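Looking After the Tapia Cell: My Semester as the Maintenance Person

When we split up the jobs in November, everybody wanted to write the motion code, and I ended up with upkeep. I was a little sour about it for a week or so. Then I found out how much of a robot cell is just bolts, cables and tape, and I got pretty attached to the thing.

The cell is called Tapia (the name was on the door when we got there). It's a white table with arms over it, and the job my group picked was kitchen stuff - opening a toaster oven and handling bread and bowls. Fabian Leitner wrote the task scripts and I kept the hardware in shape so he could run them.

My first real problem was the gripper. It would close on the oven door fine in the morning and start slipping after lunch. I blamed the code, Fabian blamed me, and he was right! The finger pads had worn smooth on one side. I swapped them for a softer set from Plastel, ran the door routine 200 times and wrote down every slip. Old pads: 50 slips. New pads: four. After that I checked the pads before every session, which takes a minute with a flashlight.

Cables were next. They come down from above the table, and one bundle had been tied so tight that it pulled whenever the arm reached for the far corner. I cut the ties, gave it more slack and tied it again a little higher up. Then I moved the arm by hand through every pose in the script and watched for anything that tugged. I had to redo it twice - the first time I left so much slack that a loop caught on the oven handle.

I also wrote a start-up sheet, and it's taped up next to the emergency stop:

Wipe the fingers and look at the pads.
Push the oven back to its marks and check the door hinge.
Home the arm with the bowls off the table.
Put the bowls back, then run the door routine once at slow speed.
Write the cycle count in the log.

The log stood at 571 cycles when I took over and 778 when I handed it in with this report. One thing I never fixed is the tabletop. It's scuffed and full of dark smudges, and I tried two different cleaners on it with no luck.

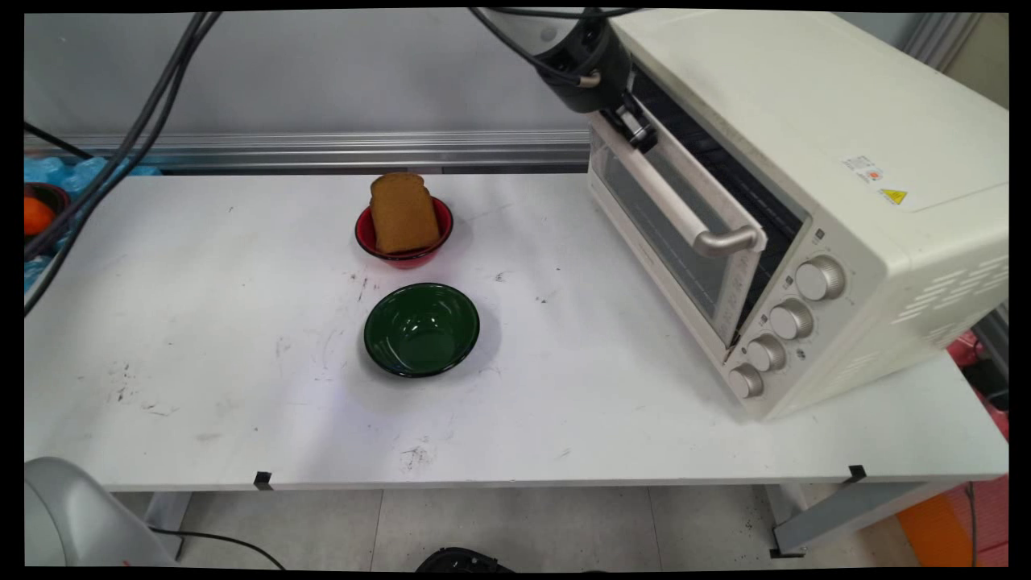

If I had another semester I'd work on the door routine with Fabian, mostly the speed. It still pulls at one steady pace the whole way, and I think a slower start would be easier on the pads. I'd also like a spare set of fingers in the drawer so that whoever gets the cell next can swap the whole piece and glue new pads on later, when there's time.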